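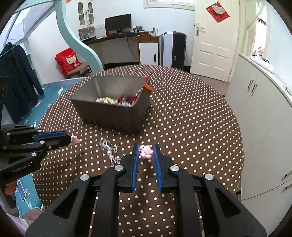
A small animal figurine at a table with a polka-dot cloth.

Jostura Updates Its Profile Review Process

27 September 2023

Jostura has revised the way it reviews new dating profiles in Farnholm and Kovham. Members in both cities may now appeal a declined photo within 8 days, using the form under Account Settings. Of the 1,468 profiles submitted in March, 309 were returned for changes, most often for missing age confirmation. Each member may file up to 2 appeals per photo. Paid time is paused while an appeal is open. Members in Brito will receive separate notice by email.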